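Chapter 7
Keeping the Books When the Money Is a Token

I put off writing this chapter longer than any other in the book. I've taught small-business bookkeeping for a long time, and I could do the chapters on cash drawers and card readers half asleep. Then one April a student stayed after class and asked me how she should record a sale that a customer had paid for in a digital coin. I gave her a confident answer. I drove home, thought about it some more, and realized I'd told her only half of what she needed (sorry!).

So let's do it properly this time. You don't need to have read anything about blockchains to follow along, and I won't try to talk you into accepting coins at your shop or out of it. All I want is for you to be able to open a ledger, see a coin payment sitting there, and know what to do with it.

What you should already know

You'll want to be comfortable with double entry from Chapter 2 and with the inventory examples in Chapter 5. If the words "debit" and "credit" still make you a little queasy, go back and do the first set of exercises again. I mean it kindly - everything in this chapter leans on them.

A sale at Clerkmont

Our running business for the next three chapters is Clerkmont, a home goods store that sells from one small storefront and a website. Clerkmont takes cards, cash, and a coin called Worach. The coin payments come in through a processor named Raltlow, which gives the store a wallet and a monthly statement.

Say a customer orders $600 worth of table linens and pays in Worach. At the moment of the sale, the coins that land in Clerkmont's wallet are worth exactly $600. What do you write down? You write down $600 of sales revenue, because that is what the store earned by handing over the goods. On the other side you add $600 to an account called Digital Assets. Please don't put it in Cash! I see this in homework every single term, and it makes a mess later on.

Notice that the number of coins doesn't show up in either amount. You do need to keep it, along with the date, the time and the price you used, and I like to put all of that in the memo line where I can find it again. But the ledger itself is in dollars, start to finish.

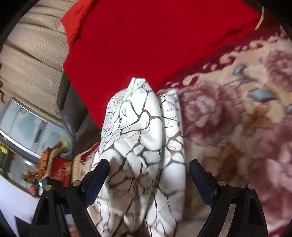 When the price moves

Now for the part I left out with my student. Clerkmont didn't sell its coins right away. It held on to them for a few weeks, and when the owner finally traded them for dollars, they brought in $332.

Ouch. But look at what did and didn't change. The sale was still a $600 sale. The customer got the linens, the revenue was earned, and nothing that happens to Worach afterward can reach back and shrink it. What Clerkmont has is a second event, a loss of $268 on something it owned, and that gets a line of its own. Cash goes up by $332, the loss account takes $268, and Digital Assets comes down by the full $600.

It works the same way going up. Later in the chapter we'll follow a bigger order from the Villaseñor hotel, $3,667 in bedding, where the coins gained value before they were traded. A lot of people want to book that gain as extra sales. Resist! The hotel didn't buy any more sheets.

You may be wondering what to do if the books close while the coins are still in the wallet. Good question, and the answer depends on which accounting rules the business follows, so I've given it a whole section after the practice entries.

Before you read on

Take a sheet of paper and draw four T-accounts: Cash, Digital Assets, Sales Revenue, and Loss on Digital Assets. Post both of the Clerkmont events, the sale and the trade, with a date and a memo for each. I've left out the cost of the linens to keep things short, but you can add it if you're feeling brave. Keep the sheet handy. We'll add Raltlow's processing fee to it in Section 7.1.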